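How does a toaster oven make toast?

Hello, it's Isla again. A few of you have been asking me about ovens (thank you, Year 3, for the enormous pile of letters!) and my favourite one went like this: "Why does my gran's little oven make toast when it hasn't got any slots?" What a good question. I've got one of those little ovens myself, so let's have a proper look at what goes on inside.

First, the name. A toaster oven is a small oven that sits on a worktop or a table. You might hear a grown-up call it a mini oven, or a tabletop oven. Mine gets called "the little one" at home, as in "is the big one on or the little one?" It does two jobs. It can toast things, the way a toaster does, and it can bake things, the way a big oven does.

A slot toaster squeezes your bread into a thin gap and heats it from both sides. That's brilliant for sliced bread. It's hopeless for a slice of bread with cheese on top, because the cheese would slide straight off and make a terrible smell (I know this from when I was seven). In a toaster oven the bread lies down flat, so you can pile things on it. Beans! Cheese! Slices of tomato! Whatever you like, really.

So where does the heat come from? Inside most of these ovens there are thin rods, some near the top and some near the bottom. They're called heating elements. When electricity pushes its way through them they get very, very hot, and lots of them glow orange. If you've ever held your hands out towards a bonfire and felt your palms go warm, you've felt the same sort of heat. It jumps across the gap without anything touching you. The word for that is radiation, and it just means heat that travels out in rays, like sunshine does.
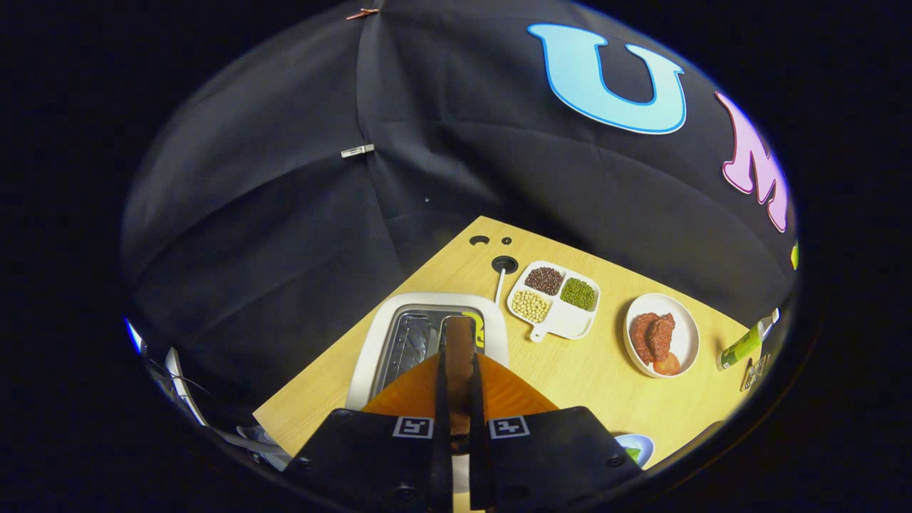
Page last changed: December

Now, the rack. A white toaster oven on a table doesn't look very exciting until you peer in and spot the silver wire rack, and I think the rack is the cleverest bit of the whole thing. Why do you think it's made of wires with gaps between them? Have a think before you read the next part.

Got an idea? The gaps let the heat through. If your bread sat on a solid metal plate, the top would go brown and the underneath would have to wait for the plate to heat up first. On wires, the rays from the bottom elements can shine straight up at the bread. Look at the underside of your toast next time and you might find pale stripes on it. Those stripes are where the wires were! They kept a bit of the heat off.

The gaps do something else as well. Bread has water in it, even though it feels dry when you touch it. When it heats up, some of that water turns into steam and floats off. If the steam gets trapped underneath, the bottom goes soggy. With a wire rack it can get away. That's also why bakers put their cakes on a wire rack when they come out of the oven, so the bottoms don't go damp.

And what about the brown colour? Bread has tiny amounts of sugars and proteins in it. When the outside of the bread gets hot enough, those sugars and proteins start joining up and turning into new things, some of them brown and lots of them delicious. Scientists call this the Maillard reaction (you say it "my-yar"). It's why toast tastes different from bread even though nobody has added anything to it. Leave it too long and you get black toast, and black toast tastes of bonfires.

My friend Jae-hoon Ki, who is much more patient than me, once spent a whole afternoon making toast and writing down how brown it got. He made 13 slices. We had to eat most of them. His best discovery was that the second slice always browned faster than the first one, even when he left it in for the same time. Can you guess why? When the first slice went in, the oven was cold and had to warm up its own walls and rack. By the time the second slice went in, all of that was hot already.

Small ovens are quick to warm up, too. There's less air inside and less metal to heat. My big oven holds 66 litres, so it would be a bit silly to heat up all of that for one slice of cheese on toast.

Something to try at home (with a grown-up)

Please don't do this one on your own. The rack and the walls get hot enough to burn you, and they stay hot for a good while after the oven is switched off. Your grown-up does the oven part and wears the oven gloves, and you get to be the scientist.

You'll need two slices of the same bread, a bit of cheese, a plate and a pencil and paper.

Ask your grown-up to toast one slice plain. Write down how long it took to go golden. Let the oven cool right down while you go and do something else. Then put cheese all over the top of the other slice and ask them to toast it for exactly the same time. When it's cooled a bit, lift up a corner of the cheese and look at the bread underneath. Is it brown or pale?

Mine was pale. The cheese had soaked up the heat before it could get to the bread, a bit like a sunhat keeps the sun off your head. If you like your bread crunchy all the way through, toast it plain for a minute or two before the cheese goes on.

Some tricky words

Element: the rod inside an oven that gets hot.
Radiation: heat or light that travels out in rays.
Steam: water that has turned into a gas.
Rack: the wire shelf your food sits on.

Next time I'm going to be finding out why popcorn pops. If you've got a question about that, ask your teacher to send it in, and do tell me how your cheese on toast came out!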